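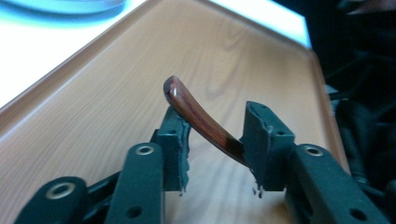

Die Glocke von Punddale

Als Katalin Somogyi zum ersten Mal die Treppe zum Turm von Punddale hinaufstieg, war es Mai, kurz nach fünf Uhr morgens, und sie hatte vor lauter Aufregung ihre Brotzeit im Bus liegen lassen. 104 Stufen! Sie nahm die ersten im Laufschritt, wurde bei der zweiten Kehre langsamer und kam oben mit einem Gesicht an, das Emlyn James noch wochenlang zum Lachen brachte.

»Du bist die Neue«, sagte er und hielt ihr eine Thermoskanne hin. »Trink. Und dann fass das Seil noch nicht an.«

Natürlich schaute sie sofort nach dem Seil. Es hing durch ein Loch in der Decke herab, der Griff aus roter und blauer Wolle, von so vielen Händen glatt gerieben, dass er fast seiden aussah. Daneben hingen fünf weitere. Sechs Glocken, sechs Menschen, und im Winter war einer von ihnen nach Kudance gezogen, auf die andere Seite der Bucht. Seitdem hatte in Punddale immer eine Glocke geschwiegen, die vierte. Fülöp hieß sie, keiner wusste mehr, warum, und Katalin hatte sich allein wegen dieses Namens gemeldet. So hatte ihr Großvater geheißen.

»Fülöp ist störrisch«, sagte Wojciech Krajewska, der am dicksten Seil stand und die tiefste Glocke läutete. »Er kommt immer eine Spur zu spät. Du musst ihn rufen, bevor du ihn brauchst.«

Das war so ziemlich alles an Theorie, was sie bekam, und sie fand es herrlich. Den Rest lernte sie mit den Armen. Man zieht, und oben kippt eine halbe Tonne Bronze über ihren Schwerpunkt, und dann zieht das Seil zurück, und zwar kräftig! Beim ersten Versuch hob es sie auf die Zehenspitzen. Beim zweiten ließ sie zu früh los, und das Seil tanzte durch die Kammer wie eine wild gewordene Schlange, bis Elikem Ankrah es mit einem einzigen Griff aus der Luft pflückte.

»Passiert jedem«, sagte er. »Mir hat es damals die Brille von der Nase geholt. Nochmal?«

»Nochmal!«

Sie kam wieder, und wieder, den ganzen Mai hindurch und in den Juni hinein. Sie übte zu Hause in der Küche mit einem Bademantelgürtel, den sie an die Lampe geknotet hatte (die Lampe überlebte es, der Haken nicht). Sie summte die Reihen im Bus, eins-zwei-drei-vier-fünf-sechs, zwei-eins-vier-drei-sechs-fünf, und merkte erst an den Blicken der anderen, dass sie dabei auch die Arme bewegte. Und was für ein Glück, wenn auf einmal etwas stimmte, wenn Fülöp genau in die Lücke fiel, die die anderen ihm gelassen hatten – nur zwei, drei Runden lang, dann geriet wieder alles durcheinander und alle sechs lachten.

Zixuan Tian lachte am lautesten. Sie läutete die kleinste Glocke, sagte die Wechsel an und hatte einen Plan, den sie Anfang Juli auf der Turmtreppe verriet, mit einer Tüte Kirschen auf den Knien.

»Indar«, sagte sie. »Die ganze Folge. 2.080 Wechsel ohne Pause.«

Emlyn verschluckte sich beinahe an einem Kern. Indar war zuletzt vor 50 Jahren geläutet worden, sein Vater hatte damals an der zweiten Glocke gestanden, und auf der Holztafel in der Kammer waren die Namen noch zu lesen.

»Mit mir?«, fragte Katalin.

»Mit wem denn sonst?«, fragte Zixuan und reichte ihr die Kirschen.

Dreizehn Proben hatten sie bis zum Erntefest. Die ersten elf gingen schief. In der zwölften riss Wojciechs Seil, und sie verbrachten den Abend damit, ein neues einzuspleißen, während draußen die Schwalben um den Turm schossen und Elikem aus einem Roman vorlas, dessen Anfang ihm fehlte. In der dreizehnten regnete es so sehr, dass sie einander kaum rufen hörten, und da kamen sie weiter als je zuvor.

Am Morgen des Fests standen sie um acht in der Kammer. Unten auf dem Platz klapperten Stühle, jemand stimmte eine Geige, und es roch bis hinauf nach Zwiebelkuchen. Katalin wischte sich die Hände an der Hose ab. Der sechste Platz, der von Emlyns Nichte, war ganz am Fenster, und das Mädchen hatte vor Aufregung rote Flecken am Hals. Das beruhigte Katalin ungemein.

»Bereit?«, fragte Zixuan.

Dann fiel die erste Glocke, und dann die zweite, und Katalin rief Fülöp, bevor sie ihn brauchte.

Von der folgenden Stunde wusste sie später nur Bruchstücke. Emlyns Lippen, die lautlos mitzählten. Ein Streifen Sonne, der über den Boden wanderte und irgendwann ihre Schuhe erreichte. Ein schlimmer Augenblick nach der Hälfte, als sie nicht mehr wusste, wem sie folgte, und Wojciech ihr quer durch die Kammer zunickte – jetzt! – und sie zog, und es war richtig. Die Arme brannten, der Turm schwankte sachte wie ein Boot am Steg, und Fülöp sang.

Als die Reihen wieder in ihre alte Ordnung fielen, eins bis sechs, sagte Zixuan leise: »Stand.« Die Seile hielten still.

Unten war es einen Moment lang ruhig, und dann kam der Jubel die Treppe herauf. Emlyn setzte sich auf den Boden, nahm die Mütze ab und schaute die alte Tafel an. Elikem suchte schon nach einem Bleistift.

»Somogyi«, sagte er, »mit y oder mit i?«

»Mit beidem«, sagte Katalin und buchstabierte es ihm.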